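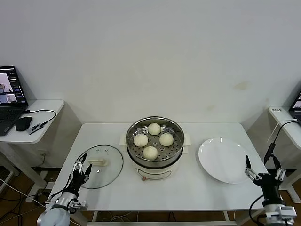

3.2 Reheating practice and crumb firmness

Steamed wheat buns firm up quickly after cooking. Starch in the crumb begins to recrystallize as the bun cools, and by the next morning a bun kept at room temperature is noticeably tougher than a fresh one. Most households in the Grultstead survey dealt with this by steaming the buns a second time. Of the 200 households that returned the form, 40 used a microwave oven, and these were the households most likely to report a dry or leathery skin.

Respondents were asked how they judged when a bun was ready. Few used a timer. The usual test was to press the top with a finger and see whether the dent filled. Several people wrote that they also looked at the underside, where water collects if the holes in the tray are blocked or the buns are packed too closely. 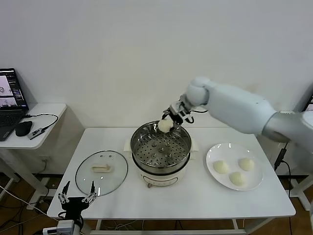

Photo: Baoshan Luo

For the firmness tests we used a dough of medium-protein flour, water, dry yeast and a little sugar, with each piece scaled to 50 g before proofing. Buns were cooled on a rack, sealed in bags and held overnight in a refrigerator. Frozen buns were kept for one week and were not thawed before reheating. Firmness was measured at the center of a slice taken from the middle of the bun, following the compression method of Weerasinghe with a smaller probe.

Buns from the refrigerator recovered most of their original softness on steaming. Frozen buns recovered slightly more, but took longer to heat through, and their skins wrinkled more often. Neither group matched fresh buns in springiness.
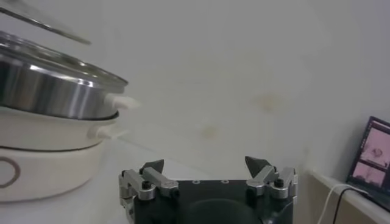 Figure 1. Gripper with fingers open.

Holding time after reheating had a larger effect than we expected. Buns left under a closed lid after the heat was turned off became sticky at the base, while those moved straight to a plate lost surface moisture but kept their shape. The Dolmont panel preferred the second group. Differences between flour lots were small and are reported with the proofing data in Section 3.3.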